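Signs for the Dovton Canal Walk: A Student Project Report

Tuesday, January 18, 2022
By Vandana Singhal and Orathai Kaewmanee

The Dovton Canal Walk connects the Clitus Market district with the old freight basin. Although the path is open all year, many residents do not know where it begins. This report presents the results of a one-term project carried out for the urban tourism course, under the supervision of Halina Jakubowski. Its purpose was to test whether a shared set of signs would make the walk easier to find and follow.

Background

The district association adopted a plan for the walk in July. The plan named four entry points but left the design and wording of the signs open. Two of the entries share a name with a nearby bus stop on a different street, and this caused frequent confusion among the visitors we interviewed.

Method

We surveyed 200 people at the four entries and asked each of them to name the nearest landmark and point toward the water. Somkiat Boonchu prepared the questionnaire in English and Thai. Shop owners along the route were interviewed separately – most of them at the Somboon end, where foot traffic is lowest.

Trial panels with an arrow, a place name and a walking time were then put up at two entries for 90 days. 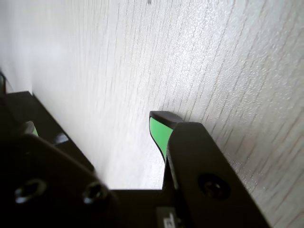 Findings

Before the trial, 47 of the people surveyed could name the walk without help. Visitors who entered past a trial panel were more likely to continue beyond the first bridge. Walking times were mentioned more often than any other feature. The place names drew mixed comments, and several shop owners asked for their own street to be added.

Recommendations

We recommend that panels be placed no more than 500 feet apart, and that the bus stop names be settled with the transit office before anything permanent is ordered. A second survey should be held in summer – our own covered the colder months only.

Related reports
Evening Lighting at the Freight Basin
Jostero Square: Who Uses the Benches?
Nuanchan Wattanapong: Street Markets and Visitor Spending
Bus Stop Names in the Clitus Market District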